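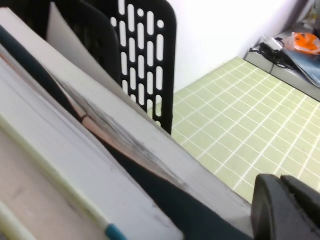
Lakatos opened its Fitetti teaching laboratory to the public in April, receiving 527 visitors over the course of one afternoon. The program centered on demonstrations of robotic arms working with ordinary household and office items, including books, papers, pens and folders.

The main demonstration was led by Zübeyde Bilgin, head of the laboratory, and Andor Illés, a senior engineer. Visitors were invited to watch the arms at close range and to put questions to the staff between runs. Ms. Bilgin explained that books and papers remain a demanding subject for a gripper. Covers and pages differ in stiffness, and the edges of a stack seldom line up.

"A person reaches for a book without a second thought," Ms. Bilgin said. "We want the public to see how many small decisions are involved in that movement."

Mr. Illés described the role of the camera carried near the gripper, which gives the team a close view of the items at hand. Recordings from the laboratory are reviewed by staff and used in the Kullance project, a joint effort of Lakatos and the engineering firm Hundska. The project is concerned with sorting and tidying tasks in schools and small offices. Its collection of practice items now stands at 400, many of them donated by local residents.

Manuela Cirillo, who represented Hundska at the event, thanked the laboratory for its cooperation and confirmed that the company will support the project for a further 2 years. Student guides were on hand throughout the afternoon, and printed handouts were available at the entrance.

Of those attending, 269 were pupils from area schools. Assunta Fabbri, who coordinates school visits, said that teachers wishing to bring a class may apply to the laboratory office in writing. Group visits are free of charge and last 90 minutes. Applications should state the age of the pupils and any access needs.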